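# Relatório de projeto: hábitos de visionamento e cinema documental em sala pequena

Disciplina de Estudos Fílmicos, trabalho de grupo
Entregue em 2 de agosto de 2020

## 1. Tema

O trabalho parte de uma pergunta simples: o que leva uma pessoa a ver um documentário até ao fim. Escolhemos três filmes que circularam pouco fora dos festivais, *Kundau*, *Tistau* e *Laing*, e comparámos a forma como foram recebidos por um público que, na maior parte, não costuma ver este género.

A ideia inicial incluía uma quarta obra, de ficção, para servir de contraste. Foi abandonada em abril, quando percebemos que a discussão acabava sempre por ser sobre os atores.

## 2. Método

Organizámos 14 sessões no espaço Wondedero, que tem uma sala pequena com cadeiras soltas. Cada sessão mostrava um só filme, sem apresentação prévia. No fim, quem quisesse preenchia um questionário com perguntas fechadas e duas perguntas abertas. Recolhemos 215 questionários válidos.

Os questionários incompletos foram postos de lado quando faltava a indicação do filme visto. Quando faltavam só as respostas abertas, ficaram na amostra.

As respostas foram passadas para uma folha de cálculo e codificadas por dois elementos do grupo, em separado. As diferenças de codificação foram discutidas e resolvidas caso a caso. Ao todo são 2.060 entradas, contando cada resposta como uma entrada. 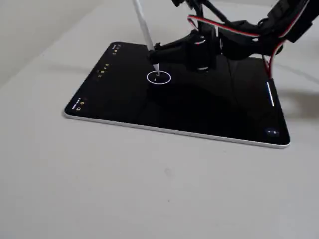
A codificação das respostas abertas demorou mais do que o previsto. A categoria «ritmo», por exemplo, apareceu com sentidos opostos: havia quem a usasse para dizer que o filme era lento e quem a usasse para elogiar a montagem. Dividimos a categoria em duas e voltámos ao início dessa coluna.

## 3. Resultados

*Kundau* foi o filme mais bem recebido. É o único dos três com narração contínua, e muitos espectadores referiram a voz como motivo para terem continuado atentos. As críticas vão quase todas para a música, considerada insistente na segunda metade.

*Tistau* dividiu a sala. Os planos longos da aldeia, sem diálogo, foram descritos como «bonitos» e «cansativos», por vezes no mesmo questionário. Foi também o filme com mais saídas antes do fim, mas as discussões depois da projeção foram as mais demoradas.

*Laing* teve respostas mais mornas. A história do estaleiro naval interessou, mas a ordem dos depoimentos confundiu parte do público, que não percebeu quem falava em que época. Várias pessoas pediram legendas com datas.

## 4. Discussão

Esperávamos que a duração fosse o fator principal e os dados não apontam nesse sentido. O filme mais curto, *Laing*, não foi o preferido. A clareza sobre quem fala e de que lugar parece pesar mais, pelo menos neste público.

A sala também conta. Duas sessões de *Tistau* tiveram problemas de som e as avaliações desses dias são mais baixas. Mantivemos esses questionários, com uma nota na folha de cálculo.

## 5. Limitações

- Os espectadores eram sobretudo estudantes e conhecidos de estudantes.
- Os três filmes não tiveram o mesmo número de sessões.
- Quem saiu a meio raramente respondeu ao questionário.

## 6. Trabalho futuro

Gostaríamos de repetir as sessões de *Laing* com uma folha de apoio distribuída à entrada, com os nomes e as datas dos depoimentos, e comparar as respostas. Os questionários em papel ficam guardados até à avaliação final da disciplina.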